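**Mavard halts two-arm packing cells after wrist cable fault**

Mavard has stopped automatic running on 14 two-arm packing cells after a wrist cable on one of them snagged during a turn and pulled a connector partly out of its socket. The arm lost its gripper signal and dropped a phone from a height of 26 centimeters. The phone landed inside the guarded area. No one was hurt, and the cell has been powered down since the end of the shift in which the fault occurred.

The stop was announced in a service notice dated 14 Feb 2024. It applies to cells supplied by Poment and fitted with the Birex wrist module, the small housing that sits between the last joint of the arm and the gripper. Single-arm cells use a different cable path and are still running.

According to the notice, the fault developed in three stages. The cable between the wrist module and the base was held by a clip on the upper arm. That clip had worked loose, which let slack move forward to the wrist. On a later cycle the wrist rotated through most of its range, and a loop of the slack caught on the edge of the module. The controller read the extra load as normal friction and kept turning until the connector shifted.

The controller should have stopped the arm at that point. Loss of signal from a gripper is set up as a category one fault, meaning both arms brake and then lose drive power. On the affected cell the signal did not drop out cleanly. It came and went for 473 milliseconds, and each return reset the fault timer before it reached its limit. The fingers opened during one of the gaps. The arms braked only when the signal was lost for good.

The job on these cells is to pick up a phone, set it face down in a tray and place the tray for boxing. The two arms work toward each other over a shared table, and each wrist turns inward as it reaches the middle. That inward turn uses up most of the spare cable length and is where the snag took place.

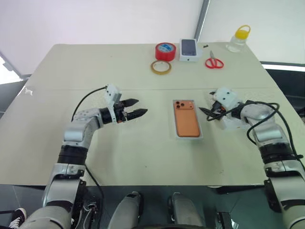
Can the cells still be used while the stop is in force?

They can be run by hand at reduced speed with an operator holding the enable switch. Automatic cycles are locked out in software until the cable work has been signed off.

Arnardóttir, the contractor that maintains the cells, checked the cable routing on all of them over two shifts. It found loose clips on four cells besides the one that failed. One of those also had wear on the outer jacket of the cable where it had rubbed against the module housing. The conductors inside were intact. The worn cable has been replaced and sent to Poment for inspection.

The maintenance record shows that the routing was last changed in January, when the original cables were swapped for a longer type. The longer cable was chosen to reduce strain at the base connector, which had been a frequent cause of short stops. The work instruction for the swap gave the new cable length but did not say where the extra length should be stored. Technicians left it along the upper arm on some cells and near the wrist on others. Both arrangements passed the functional test, which runs the arms at low speed and does not take the wrist to the end of its range.

Three changes are required before a cell goes back to automatic running:

- The clip on the upper arm is replaced with a screwed clamp, and a second clamp is added on the forearm.
- Slack at the wrist is set with the joint at each end of its travel. No loop may hang below the gripper mount.
- The fault timer is changed so that a brief return of signal no longer resets it. Any three dropouts within one second will stop both arms.

Poment has also lowered the torque limit on the wrist joint to 76 percent of its former value. The lower limit will slow the inward turn slightly. Mavard does not expect a change in hourly output, as the arms already wait for the tray feed at the end of most cycles.

The functional test has been rewritten to include the full wrist range at working speed, with the cable watched throughout. Arnardóttir will repeat it on each cell after the clamps are fitted and again after one week of running. A daily check of the cable path, done with drive power off, has been added to the start-up sheet.

Sites with the same wrist module and the longer cable are asked to stop automatic running and inspect the clips before the next shift. Shifted connectors should be left in place and photographed before they are reseated. Poment will issue the clamp kit without charge against the cell's serial number. The software change is supplied separately and must be loaded by a technician with controller access.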